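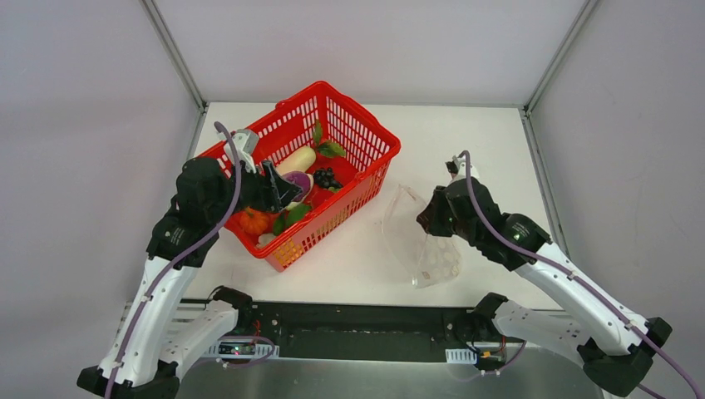 Daniyal Cheema wrote to us that he had read the old page twice and still did not know if he must pay for the weeks when he is on holiday, and could we please put this question first. So it is first now.

August, by Mutua Laizer

Must I pay for the weeks when I am away?
No, if you tell us in time. A pause must reach us before noon two days before your delivery. After that hour the vegetables are already ordered from the growers and we have to charge for the box. You can pause as many weeks as you like, also one single week in the middle of the month. The money stays on your account and pays for the next box. If you prefer to have it back, write to us and we will return it.

What is in the box?
It depends on the season and on the size you have chosen. The small box has usually six kinds of vegetables, the large one has 11. Potatoes, onions and carrots come in most weeks of the year. In summer there are more salads, courgettes and beans, and from October you should expect cabbage, leeks and a lot of squash. The list for the week is sent by e-mail the evening before. Sometimes a grower calls us early in the morning and says that the spinach is not good enough, and then we put something else. In this case the list and the box are not the same, and the box is right.

Can I say that I do not like something?
You can name two vegetables that you never want to receive. Most people name beetroot. For more than two it becomes too difficult for the packing, and we would advise you to take the swap table (see the next answer).

What is the swap table?
At the Ledach collection point and at the Polwood one there is a table where you can leave what you do not want and take what another person has left. One piece for one piece, or one bunch for one bunch. You do not need to ask anyone. Please do not leave things there which are already soft, and do not bring vegetables from a shop.

Where do the vegetables come from?
The greater part comes from Mwaipopo, where we rent two fields and three tunnels. The rest is bought from small growers near Poselden. Lemons, oranges and ginger are imported, and we write the country next to them on the list. We do not put bananas in the box.

Is everything organic?
The fields at Mwaipopo are certified. Two of the small growers are not, although they do not spray. On the weekly list you will see a small "c" behind everything that is certified – if there is no "c", it is not.

How many households are in the scheme?
At the moment 238. We have stopped at this number for the winter and there is a waiting list with 17 names. A place becomes free normally when somebody moves house, so it can be quick or it can be slow. We will not ask for any money while you are waiting.

When can I collect my box?
From three in the afternoon until eight in the evening. In Ledach the door has a code, which you receive with your first e-mail. In Polwood there is no code, but the gate must be pulled hard to close. If you cannot come, a friend can collect for you, it is enough that they know your box number. Boxes which are still there the next morning go to the kitchen of the night shelter, and we cannot give a replacement.

Do you deliver to the door?
Only inside Poselden, and by bicycle. It costs a little extra for each delivery. Please tell us a dry place where we can leave the box. "Behind the bin" is fine, but write which bin.

What do I do with the empty box?
Fold it flat and bring it back the next time. The boxes are used many times. We cannot take back egg trays from the supermarket, our eggs have another size.

My lettuce looked tired. Can I have another one?
Put it for half an hour in very cold water before you decide. If it is still bad after this, send us a message the same day, with a photo if it is possible, and we credit the value to your account. The same is true for fruit with mould and for anything that was missing.

How should I keep the vegetables?
Cut the leaves from carrots, radishes and beetroot as soon as you come home and keep them separately. Potatoes and onions like a dark place, but not the same one. Tomatoes stay outside the fridge. A whole squash can stay on a shelf until Christmas or even longer, if the stem is still on it.

How do I stop?
Write one line to us, four weeks before. There is no form.

Last updated: August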